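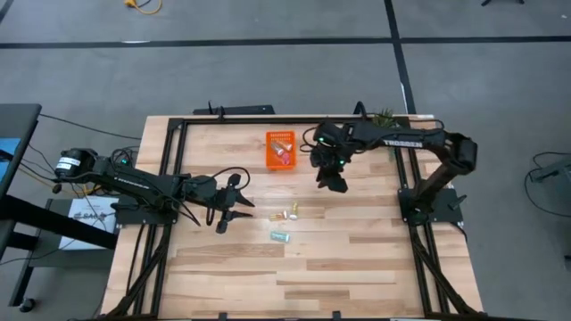 Looking After a Wooden Worktop

Oiled wood is forgiving. It scratches and stains more easily than stone or plastic, but nearly everything that goes wrong with it can be put right at home with sandpaper, oil and an evening. These notes cover tops made of hardwood strips glued side by side, whether they are used in a kitchen, a laundry room or a workshop. They also apply to cutting boards and solid wood shelves.

If your top is varnished, most of this does not apply. To find out, put a drop of water somewhere out of the way and leave it for ten minutes. On varnish it sits there as a bead and wipes off with no mark. On oiled wood it flattens out a little, and if the oil is worn it leaves a darker spot that dries away later.

Everyday cleaning

Wipe with a cloth wrung out in warm water and a little dish soap, then wipe again with plain water and dry with a towel. Work along the grain. Do not leave a wet cloth or sponge sitting on the wood, and do not stand a dish rack directly on it.

Things to keep off it:

Bleach
Oven cleaner
Scouring powder
Steel wool (it sheds bits that rust and leave black dots)
Vinegar, except for the odd stain
Spray furniture polish, which leaves silicone behind and stops oil from soaking in later

For dried-on food, lay a damp cloth over it for five minutes and lift it with a plastic scraper. An old store card works well.

When to oil

A new top needs more oil than people expect. We gave ours four coats before it was used at all, then one a week for a month. After that, twice a year has been enough for most of it. The strip around the sink gets an extra coat in February, when the heat has been on for months and the wood looks pale and feels rough.

Water is the best guide. If splashes bead up, leave the top alone. If they soak in, oil it.

Which oil

Food-grade mineral oil is cheap and never goes rancid, but it does not harden, so it needs doing often. It is fine for cutting boards. Pure tung oil and boiled linseed oil both cure in the wood and last longer. Tung oil is slower and costs more. Boiled linseed oil usually has metal driers added and should not go where food is prepared unless the can says it is safe for that. Check the label too if anyone in the house has a nut allergy, as tung oil comes from a nut.

Do not use olive oil or vegetable oil. They turn sticky and start to smell.

I use the Trestura worktop oil from the hardware store in Lurnasden. The Kimano one goes on just as well but gave our wood a yellower color than I wanted. Try any oil on the underside first.

How to oil

1. Clear the top completely and clean it. Let it dry overnight.

2. Sand lightly by hand along the grain if it feels rough. Use fine paper, 240 or so for a worn top. Vacuum up the dust and go over it with a barely damp cloth.

3. Open a window.

4. Pour a small puddle and spread it with a lint-free cloth. Old cotton T-shirts are good. Do the end grain as well, and the cut edges around a sink or faucet. These take in more water than the face does.

5. Wait 20 minutes. Wipe off everything that has not soaked in. This is the step people skimp on, and it is why tops end up tacky.

6. Leave it overnight before the next coat. Keep water off it for a couple of days after the last one.

Oily rags can catch fire by themselves as they dry. Never ball them up and drop them in the trash. Spread them flat outdoors, one layer thick, until they are stiff, or soak them in water and seal them in a metal can with a lid.

If it stays tacky

Too much oil was left on. Rub it down with a cloth and a little fresh oil, which softens the old layer, then wipe it hard with dry cloths until nothing more comes off. If it has been tacky for weeks, use mineral spirits on the cloth, with the window open and the stove off.

Stains and marks

Black marks around cans or pans: this is iron reacting with the tannin in the wood. Lemon juice on a cloth will fade a light one. Rinse it well. A bad one needs oxalic acid, sold as wood bleach. Wear gloves and eye protection and follow the package.

White rings: usually moisture in the surface. Leave them a day, then rub with a little oil.

Red wine, beet, coffee: wipe up right away. If the color has gone in, sand.

Burns: scrape the char with a sharp blade held upright, then sand.

Dents: put a damp cloth over the dent and touch it with a warm iron for a few seconds at a time. The fibers swell back up. It works only if they are crushed and not cut.

When you sand out a mark, sand a wide area around it or you will have a dip that catches the light. Start at 120, go to 180, finish at 240, then oil. The patch will look lighter than the rest for a few weeks.

Fixing it down

Wood gets wider in damp weather and narrower in dry weather, so a solid top should never be screwed down tight. Use slotted brackets, with the slots running across the grain, and leave a small gap at the wall. My neighbor Lanying Xiong had hers fixed with plain screws and it split along a glue line the first winter. She filled the crack with glue and sawdust, clamped it overnight and moved everything over to slotted brackets.

Above a dishwasher, stick a moisture barrier to the underside before the top goes on. Oil the underside too, at least two coats, or the boards may cup.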